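Tullness kitchen classes to return in July

Evening cooking classes will start again at the Tullness community hall in July, with 80 places open to residents. The course costs $2 a session and covers basic home meals.

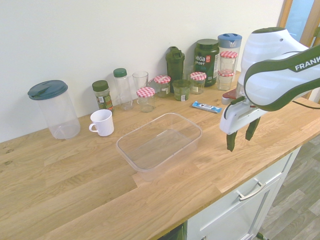
Rekha Kurian will teach the first block, which covers soups, rice dishes and flatbreads. Farzad Azimi takes over for the second – mostly baking. 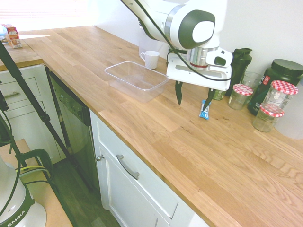 Last year's classes drew 674 sign-ups, and many people were turned away. Registration opens at 9 a.m. at the hall's front desk. Aprons are provided.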